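Jeststead Repair and Reuse Project
Progress report to the Clundeo Fund
September 7, 2025

The grant has now paid for two quarters of work at the Mokgethi Road workshop. Spending to date is £2,721, against a budget line that runs to the end of the year. The largest cost was rent, followed by hand tools and the insurance renewal, which came in higher than quoted.

We took in 151 household items over the period. Most were small pieces of furniture, with lamps and kitchen goods making up the rest. Chairs with loose joints take up more bench time than we planned for, and glue and clamps will need a larger share of the materials budget.

Evening sessions started late. The electrical check on the back room had to be done twice, and the second certificate arrived only after the first two dates had been cancelled. Attendance has since settled at some 20 people a session. Pieter Zulu has taken over the booking sheet.

Work gloves and dust masks were bought in bulk under the safety heading. 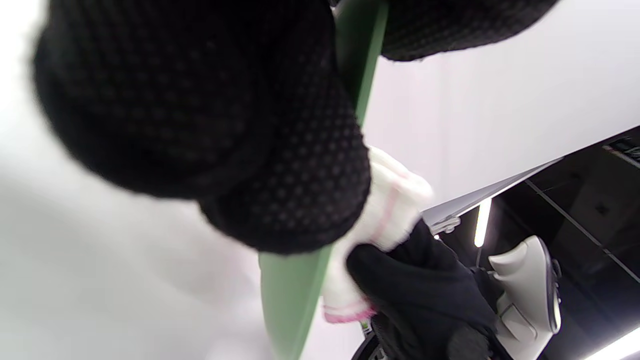 Nkechi Nwachukwu asked at the last review whether the waiting list could be split, so that quick jobs are not held up behind the chairs. We will try this from the next intake and report the waiting times in the final return.

Still outstanding: the signed lease extension and the receipt from Voduto for the second set of clamps.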